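Home | Trips | Workshop notes | Tools | About | Contact

A visit to the shared workshop in Dramley

In August I took the train to Dramley to see a shared workshop where people build robots on their own money and in their free time. I had read the workshop's web page for a long time, and when they opened the doors to visitors for one afternoon I wrote to them the same evening. The trip from Gornmont takes 70 minutes with one change. From the station you walk along the canal, and then you must look for a green gate without any sign on it. I passed it two times.

The workshop is on the ground floor of an old shoe warehouse. It has 29 members at present, and each pays a monthly fee which covers the rent, the electricity and the common tools. There are two rooms. The first one is for the noisy work: a drill press, a band saw, a small lathe which was under repair on my visit. The second one is for electronics and printing, and there I spent most of my time. I was told that the printers run also in the night, and that the members can look at them from home through a web page.

What I liked is that the members did not prepare a show for us. They continued their work and we were allowed to stand near and ask. One group was making a cart that should follow a person and carry garden tools. It followed a chair leg for a while and then stopped. They were not embarrassed, they opened the cover and showed us the motor driver, which gets too hot after some minutes. They already tried three different ones.

The biggest project is called Skerkton. It is an arm for use at home, and its aim is to put small things back in their place in the evening: remote controls, glasses, chargers. The group started with an arm from a kit, but now most of the parts are their own design. They gave me the parts list to read, and it has 111 lines, with the screws counted by type only. The most difficult part, they said, was not the motors but the cables, which must have enough length for every turn of the wrist and still not catch on something.

The group keeps a corner with home furniture for the tests. The reason is simple. On a workbench the arm did well already in spring, but a real bedroom has low furniture, rounded edges and curtains, and there the old program made many mistakes. So now they practice with the same furniture again and again, and change only the position of the objects.

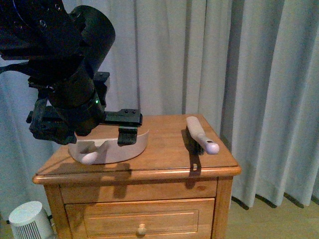

Skerkton over the nightstand, with the white stand under the gripper and the controller on the right.

I asked why they practice with white objects. One member explained that glossy white plastic is hard for their software, and the shadow of the arm makes it harder. If the program can manage this, the dark objects will be easy. The software for grasping is named Hyun, and they write it themselves. Almost 18 months of evenings went into it until now.

At the end there was tea and a plate of dry biscuits, and I bought a bag of used bearings for my own small project. The next open afternoon is not decided yet. If you go, bring closed shoes, they do not let you into the first room in sandals. My train back was late, so I had time to read the parts list once more.

Comments

bandsaw_owner: Thank you for the report. Is the lathe for members only, or can one pay for a single day?

Reply from the author: Only members, as I understood it. But ask them, they answer mail fast.

Mirelle: I also passed the green gate! They should really paint a number on it.

tin_and_flux: For the hot motor driver, did they try a lower current limit first? My cart had the same problem and it was only a setting.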